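Report of a study visit to the Berkenetti bottling works and deposit return centre

Prepared for members of the Iltatis Household Waste Partnership

Purpose of the visit

On 5th March a party of 11 members and officers of the Partnership visited the Berkenetti site at the invitation of its site manager, Britt-Marie Åberg. The visit was arranged following the decision of the Partnership to review the collection of drinks bottles in its area. Members wished to see how returned bottles are received, checked and sorted, and to hear from those who run a deposit scheme day to day.

The party was received in the visitor building, where safety clothing was issued and a short talk was given on the history of the works. Berkenetti began as a maker of fruit cordials and moved into spring water at a later date. The return centre was added on land formerly used as a lorry park. It now serves the works itself, the shops of the town and the surrounding villages.

The reception hall

Bottles reach the centre by two routes. The larger part comes from shops, in sealed sacks which are weighed and given a label on arrival. The remainder is brought by members of the public to the counter at the front of the building, which opens in the mornings only. Members noted that the counter was well used during the visit, and that several people had come on foot with small quantities.

Ms Åberg explained that the counter had been kept open at the request of the parish, although it is the more costly of the two routes. Older residents in particular prefer to be paid in coin and to speak to a member of staff. A proposal to replace the counter with a voucher service had been put forward and then withdrawn.

The sorting of household waste at source was discussed at some length. In the view of the centre, most of the difficulty with plastic bottles begins in the kitchen, where a bottle is placed in the nearest bin along with food and paper. A bottle that has been in contact with food waste can seldom be accepted for deposit, and its label is often too damaged to be read.
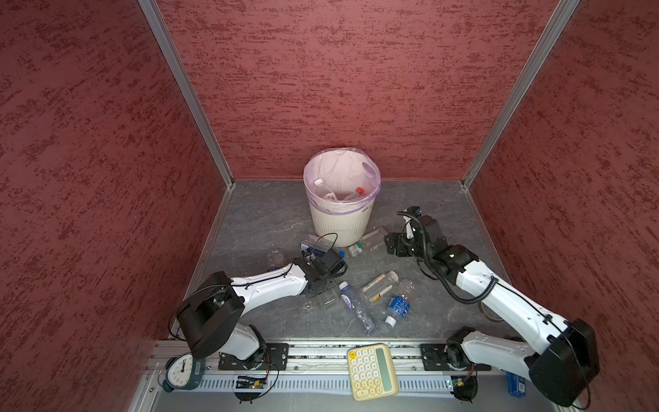 The centre has therefore put a good deal of effort into advice for householders. A leaflet is sent to each address every spring, asking residents to empty bottles fully, to leave the label in place and to avoid crushing them. Caps may be left on. The leaflet had formerly asked for caps to be removed, and some confusion remains among residents who recall the earlier wording.

Washing and baling

The party then passed to the washing line, which handles glass only. Bottles are soaked, rinsed and inspected before being returned to the filling hall. The line was stopped for cleaning in the early part of the afternoon, which allowed members to approach more closely than would otherwise have been permitted. The noise in this part of the building is considerable when the line is running, and members who had declined ear protection at the door were asked to go back for it.

Plastic bottles are pressed into bales and sent to Irnano, a processor on the coast, where they are made into flake. The yard held 77 bales on the day of the visit. Ms Åberg stated that this was higher than usual owing to repairs on the harbour road, and that collections were expected to resume before the end of March.

Discussion

Following lunch in the staff canteen, members put questions to Ms Åberg and to Ismail, the shift leader responsible for the yard. The chief matters raised were the cost of transport, the treatment of bottles bought outside the area, and the storage space required by smaller shops. On the last point, the centre has agreed to make 3 collections a week from shops without a back room, and this was said to have settled most complaints.

Members also asked whether schools took part. Two do so at present, and the deposit money is kept by the schools for their own use. The centre would welcome others but does not have the staff to visit them all.

Matters for further consideration

Officers were asked to obtain the current text of the householder leaflet and to compare it with the Partnership's own. They were also asked to report on the likely cost of a staffed counter, with opening hours similar to those at Berkenetti. A return visit to the Partnership's transfer station has been offered to the staff of the centre, and a date is to be agreed.

The Partnership records its thanks to Ms Åberg and her colleagues for their time and hospitality.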